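Thorlacius at the Morura

October 22, 2018

The shortlist for the Girar film prize came out this morning and Thorlacius is on it twice, for best first feature and for sound. I saw it back in February at the Morura, when there were maybe a dozen of us in the room, and I've been meaning to write it up ever since.

It's a slow film. A ferry stops running, the people on the island wait for it, and most of the talk happens in kitchens. The first half hour tested me. After that I stopped checking the time.
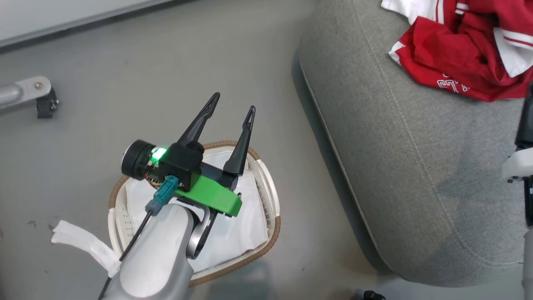
Gripper over the white basket.

The sound nomination makes sense to me. There's almost no music – two short pieces on a piano, both near the end – so you listen to wind and doors and a radio in another room. At home on a laptop I think you'd lose most of it.

I'm less sure about best first feature. Verkier is on the same list and it's the better story, with a stronger ending. It also had more money behind it, and that shows in the storm scenes. 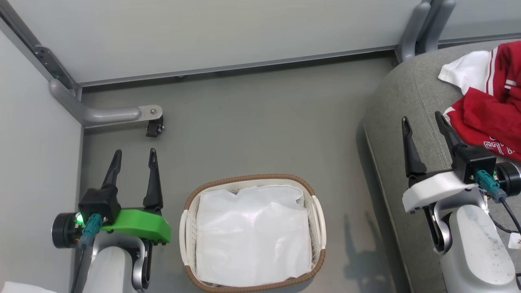
If I had a vote I'd split them, Verkier for the feature prize and Thorlacius for sound. I don't expect it to go that way. The Girar jury has picked the bigger film two years running.

The Morura is bringing both back before the ceremony, one screening each. I've booked for Verkier and will probably go to the other one too if the late bus is still running.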